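I've had the Womside Sorken shoe rack by the door since October, which I figure is long enough to have opinions about it. I live in 700 square feet with no coat closet, so every pair of shoes that comes in the door either gets a home right there or ends up in the walkway, and I have tripped over enough of my own sneakers in the dark to take this seriously.

Quick background for anybody else shopping for the same thing. I went back and forth for weeks between this one, the Araya (the bamboo rack with all the slats) and the Omimis, which is the stackable metal thing you see everywhere. The Omimis had 3,325 reviews when I was looking and the Sorken had 2,232, and I'm embarrassed to say I read a pretty big chunk of both. People get heated about shoe racks! There was one long argument under the Omimis listing over whether high heels count as shoes for the purposes of a capacity claim. I enjoyed that more than most TV.

I ended up with the Sorken mostly on looks. It's a low box with an open front, a big flat top, two side panels and one shelf across the middle. Reddish-brown wood-grain laminate. It looks like furniture, and that was the whole point for me, seeing as it's the first thing you see when you walk in. 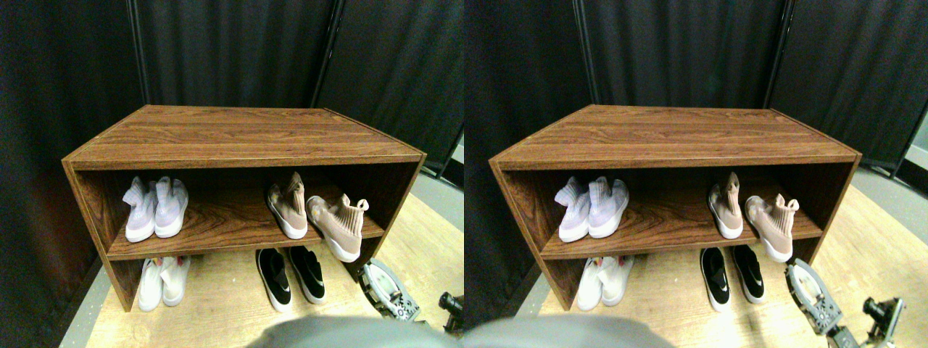 Assembly took me one evening with a podcast on. The instructions are all drawings, no words, and step three is drawn from an angle that made me turn the sheet around a few times before I got which side panel was which. The pre-drilled holes lined up fine except for one near the back that needed some persuasion. If you've put together any flat-pack furniture before, you'll be okay. If you haven't, get the panels standing up loosely before you tighten anything, and do it on a rug or a blanket so you don't scuff the corners. I did scuff a corner. It's on the side toward the wall now.

## The finish

I went in suspicious of the laminate. Photos online make every laminate look like a million bucks and then you get a sticker of a tree. This one's pretty good. The grain on top runs lengthwise in darker and lighter streaks, and the front edge is finished in a lighter strip that I thought I'd hate and now really like, it sort of outlines the whole thing. Against my black curtains the red in the brown comes up more than it did in the listing, where it looked closer to plain chocolate. If you're trying to match it to a true dark walnut table or something, I'd be careful. Mine's the only brown piece in the room so it doesn't have anything to fight with.

It also changes a lot with the light. In the morning it's warm and kind of orange, and by evening the lower part goes so dark that I have to feel around for my black slip-ons. That's partly my lighting, but an open box on the floor is always going to be a little cave, so think about where your lamp is.

Cleaning is easy. Damp cloth, then a dry one, done. It does show dust on top, more than I expected from something with that much pattern in it, and if you leave a water glass there it'll leave a ring until you wipe it. Wiped off fine every time so far.

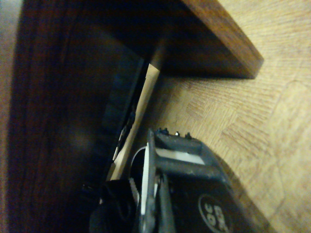

*Honey-colored front edge up close, with the parquet alongside.*

## The open bottom

Okay, so this is the thing people either love or send back. There's no bottom panel. The sides come down, the shelf goes across, and the lower shoes sit right on your own floor. A bunch of the one-star reviews are from people who thought a piece was missing from the box, and I get it, I checked the box twice too.

I've come around to liking it. You can sweep right in there without lifting shoes over a lip, and grit doesn't collect in a corner joint. When I come in with wet soles I put a cut piece of rubber mat down and rinse it off in the tub later. My old rack had a bottom shelf about a thumb's width off the floor and what lived under there, I don't even want to describe.

The downside is that your floor takes the beating. If you've got a nice pale wood floor like mine, put something under the shoes in winter. Also, without a bottom tying the sides together, the rack isn't crazy stiff. It doesn't wobble when it's standing still, but if you try to drag it by one side with the shoes in it, you'll feel it twist a little. Lift it with two hands and it's fine. I stuck felt pads under the sides the first week and that made moving it for vacuuming much less of a production.

## How much it holds, for real

The listing says it "fits the whole family," and I'd love to meet this family. What fits comfortably in mine is two pairs up and two pairs down, with a nice gap between them so that you can get your hand in. You could push in more if you turned them sideways or alternated heels and toes, and I've done that when company's coming, but then it looks like a thrift store bin and you have to take out one pair to get at another.

My regular lineup is the lavender knit pair, the blush-pink knit pair, the white sneakers and the black slip-ons. The knit ones have those tall sock-type collars, and I was worried about the height of the upper part. They fit. The collars slump a little on their own anyway. What doesn't fit is any kind of real boot, so if you wear boots more than a few weeks a year this shouldn't be your only storage. Mine stand next to it on a tray looking left out.

Depth is the other question. Regular sneakers pointing straight out are okay as long as you push them back. If I just toss a pair in, one of them always ends up with its toe poking past the front edge, and then my shin finds it. A little lip on the shelf would fix that! Womside, if you're reading this, a lip.
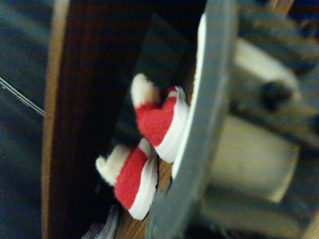 Small shoes are where the Sorken beats the slatted ones, in my opinion. On the Araya (a neighbor down the hall has it, so I've gotten to poke at it) anything short or narrow wants to tip into the gaps, and soft shoes get lines pressed in the bottom. A solid shelf doesn't care what size you put on it. The red fuzzy ones with the creamy fluff around the collar are the sort of pair I mean, small and plush up top with thick white rubber soles, and I'd never trust that fluff around raw bamboo edges. The laminate is smooth enough that nothing has snagged on it yet, and lint wipes right off. Tiny shoes do get lost in the shadows at the back, though, so bring them forward or you'll be on your hands and knees looking for the left one.

The surface is maybe a touch too smooth for some soles. Hard leather bottoms slide around if you bump the rack. Rubber soles stay put.

## Living with it every day

Getting shoes off the upper shelf is effortless, you just reach in. The bottom row takes a bit more of a bend. You come in from the side, get your fingers over the top of the shoe and pull it forward, and until you get the hang of it you'll knock your knuckles on the underside of the shelf. I keep whatever I'm wearing most that week up top and rotate the rest down. Right now the lavender pair has been holding the top left spot for ages and the others trade places depending on the weather and my mood.

A thing I do recommend is keeping the space between pairs empty on purpose. It's tempting to stick a hat or the mail in there, and once you do, that's where the mail lives.

The flat top has turned out to be half the reason I'm glad I bought it. Keys, a bowl, a bag for a minute while I get my shoes off. It's low, so don't expect a console table, and I wouldn't sit on it. Womside doesn't call it a bench anywhere that I could find, and after feeling that twist when I dragged it I'm going to take the hint.
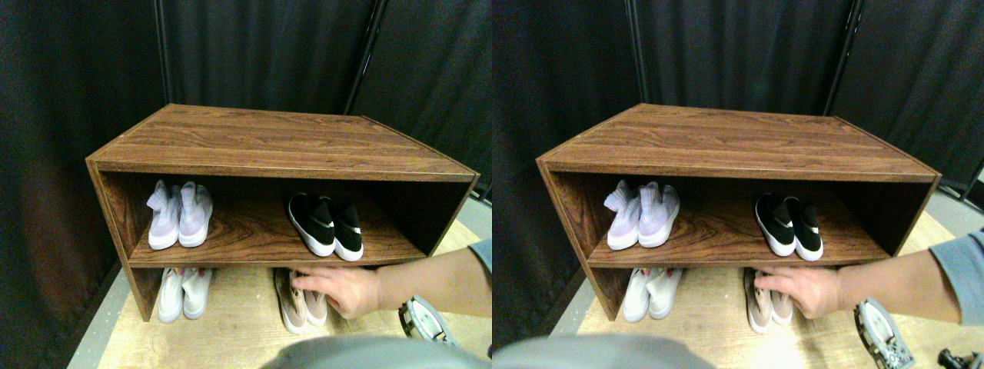 ## Stuff I'd change

- A lip on the front of the shelf, see above, I will not be letting this go.
- A shelf that moves up and down. Even one extra set of holes would let me get ankle boots in.
- Pads in the box. A rack that stands right on the floor should come with something to protect the floor.
- Words in the instructions. Just a few! "This side faces out" would have saved me a while.

## Would I buy it again

Yeah, I would, for this spot. I redeemed 2,160 store points on it and paid the rest, and even at the full price I wouldn't have felt cheated. If you need to store a lot of shoes, get the Omimis and stack it as high as your ceiling lets you. If you want something airy for a bathroom or a porch, the Araya makes more sense, laminate isn't something I'd leave anywhere damp. The Sorken is for somebody with a handful of everyday pairs and a doorway they have to look at all the time.

Four stars out of five. I'm thinking about getting a second one for the bedroom, and if I do I'll come back and update this once I've seen whether the two browns match.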